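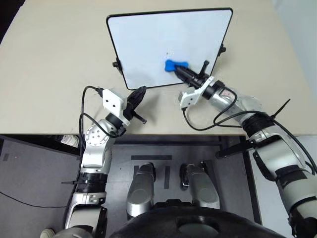 The right gripper with the blue eraser against the board, left arm parked out of the way.

Review: Plernotel cable and fingertip service kit for two-arm benches

I should say up front that I am the person at our shop who looks after the two-arm bench, so I came to this kit with opinions already formed and a drawer full of cable ties. Ours is a pretty ordinary cell. Two silver and white arms, black grippers, a tan table, and lately a little tabletop whiteboard that the arms write on and wipe clean. It sounds like a toy job, and I thought so too, but I've come to love it as a check on the machine. Writing shows you every bit of slop you have been ignoring!

The kit arrived on a Monday in a flat gray case. Inside are finger pads, a bag of reusable ties, a small torque driver, a set of hex bits, and a printed card with the order of work. Wasbridge sells it for 100 dollars, and refill pads are 19 dollars a set, which made me grumble a bit until I saw how well they were cut. Our old pads came off a roll and I trimmed them with scissors (badly, most evenings).

Now, the card. I nearly threw it away, and I'm glad I didn't. It has you start at the wrist and work back toward the base, loosening each cable tie and moving the joints by hand with the power off, so you can find where the cable wants to go before you fasten it down again. I had always done it the other way around, and I had always ended up with a tight spot near the elbow. You want a generous loop beside the wrist bracket. It looks untidy, and my boss has said so more than once, but a cable that looks neat with the arm folded may be pulling hard when the arm is stretched across the table.

The torque driver is the best thing in the case. It clicks softly and early, it fits a small hand, and it reaches the bracket screws without my having to take anything else off. The bits are fine. The ties are good too, though I'd have liked them longer, and I do wish they came with some way to trim the tails. 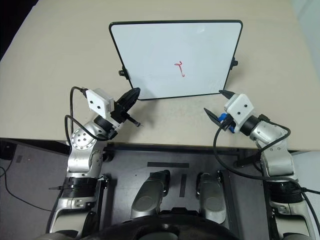 Do the pads need replacing if I only handle light things like markers and erasers?
Light items are easy on pads, but smooth ones slip sooner, so change them when the surface feels slick even if they still look thick.

Back to the board for a minute. After fitting the pads I ran our usual test, a short stroke and then a wipe, over and over through the afternoon. I stopped at 601 cycles, mostly for supper. The marker turned in the fingers 13 times, and with the old pads I would have lost patience long before then. Before you start, snug up the knobs on the board stand and put a bit of tape on the table where its feet go. I once spent a whole morning blaming a wrist joint for a board that had crept back a little with every wipe.

Brayden McIntyre, over at Babalola, uses the Fimasdale kit on much the same kind of bench and swears by its softer pads. I borrowed a pair from him in July. They grip nicely, I'll give him that, but they picked up marker ink and held on to it, and I got tired of cleaning them.

My complaints are small. The case latch is stiff, the card is printed in pale type that I can't read without my glasses, and there's no spare bit for the size you'll use most. I would still buy it again, and I've already ordered two more sets of pads.

Four stars out of five, and the fifth is theirs when they fix that latch.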